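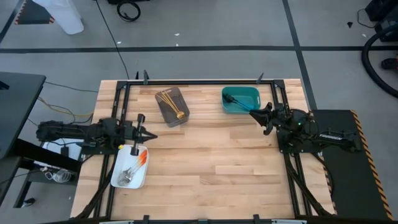
Home | Units | Handouts | Lab bookings
Last updated: December
By Shahla Amini, Beddale campus

Handout 9 — comparing grippers on the two-arm table

Read before Friday. Short one, most of this we cover on the bench.

Aim: same task, same arms, different fingers. Pointed fingers first, then the Jullar pads, then the Wogan soft set if the parts turn up. You change ONE thing per run. Not the speed, not the bin positions.

Task is sorting utensils between the three bins. Colours of bins and handles are there to help you write it up, so use them — "teal bin, blue handle" is enough, don't invent codes.

What to record
- which arm, which fingers
- first grasp held or slipped
- where on the utensil it closed (handle, neck, head)
- any contact with a bin wall

Thin handles and thick handles go in seperate rows. Last year's groups averaged them together and the results told us nothing.

Camera stays fixed. It looks down on the table so you get position fine, height badly. If a finger looks like it's touching, check by eye before you write it down.

Controller: Dasturley build 902. Older builds drop the second arm's close command now and then. Log starts when you press record, not when the arm moves. Trim it yourself.

Runs: 600 seconds max each, 3 runs per finger set. Almost everyone underestimates changeover, so book the double slot.

Both arms reach the middle. Move one at a time untill I've signed off your program. Stay off the floor mat while either is powered. Stop button in reach of whoever is NOT typing.

Write-up: one page, one table, one graph. Say which gripper you'd pick and for which utensil. "It depends" is fine if you say on what.

Bin angles — leave them as set. Slightly crooked is part of the test.

Questions to me in the lab, not by email please.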